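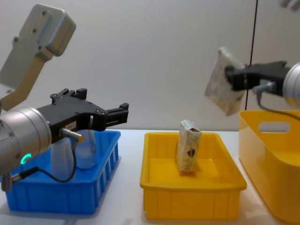
Jukeboxes, Judges and a Cheap Crime Picture
Speaker notes, Friday evening talk

Start with the tavern. Ask who in the room has put a coin in a jukebox. Wait for hands, let people tell a story or two if they want.

Then: who got the coin? The tavern kept a share and the rest went to whoever owned the machine. In Pelia, for a long stretch after the war, the owner was nearly always the Olusico Music Company. I love this subject because the whole thing runs on small change, and small change left so much paper behind!

What Olusico was. On its letterhead, a vending and amusement firm. It placed jukeboxes, cigarette machines and later pinball. If you wanted a machine from somebody else, you could get one, but then your beer delivery came late, or a window went. None of that is on the letterhead.

(Slow down for this part.) The hearing transcript is 407 pages. It sat in the county law library, filed under licensing, and I read it over one August with the fan going. Most of it is lawyers arguing about whether a jukebox is furniture. Keep reading, though, because on the second afternoon a tavern owner is asked why he changed suppliers, and he says he "got tired of buying glass." Read that line aloud. Pause.

The ruling. The judge threw out most of the city's case on the grounds that the licensing ordinance had been badly drafted. People in Pelia have argued ever since over whether he was bought. My own view: I can't show it, and I've looked. The opinion is careful, and the ordinance really was a mess (pass around the photocopy, section 2, the sentence with no verb). But he did own a piece of land next door to the Olusico warehouse, and he didn't mention it. Both of those facts go in the talk. Don't let me skip either one if we run short.

Now the movie. Nondine! How many have seen it? Probably few. It was shot in Pelia on almost no money, and it played as the bottom half of double bills. A piano player goes to work for a man who owns every jukebox in town and finds out that live music is bad for business. On paper it's a melodrama with a drowning in it.

What thrills me is how much the screenwriter knew. Go through these with the transcript open:

The collector in the film carries two ledgers, a green one and a brown one. A former Olusico bookkeeper testified to the same arrangement, and the colors match.

The bar owner is loaned $1,000 to fix up his place and has to take the machine along with the loan. The same sum comes up in testimony.

The warehouse in the last reel has a loading door on the river side. So did the real one. It shows on the insurance map.

Could the writer have just read the newspapers? I checked. The local paper covered the hearing in 23 stories, and none of them mentions the ledgers. So either the writer got hold of the transcript or somebody talked. I lean toward somebody talked. Say clearly that it's a guess.

Play the clip here, the scene in the counting room. Turn the sound up, the coins are the best thing in it.

Lei section, only if there's time. Lei Distributing bought the routes when Olusico closed, kept the drivers, kept the phone number. As far as I can find it was a perfectly ordinary company. I bring it up for the sake of fairness, and because its old route cards are how I worked out which taverns had which machines. They're a joy. Someone wrote notes on the backs: "dog," "use side door," "wants more polkas."

Tips for anyone who wants to dig in their own town. Begin with licenses. Then property records, including the neighbors' lots. Then watch the bad movies made nearby, and stay through the credits to see who is thanked.

Questions. Someone will ask about the drowning. No, I have found nothing like it in the record. Death notices for those years are on film at the library, and I'm partway through.

Leave the handout with the call numbers on the table by the door.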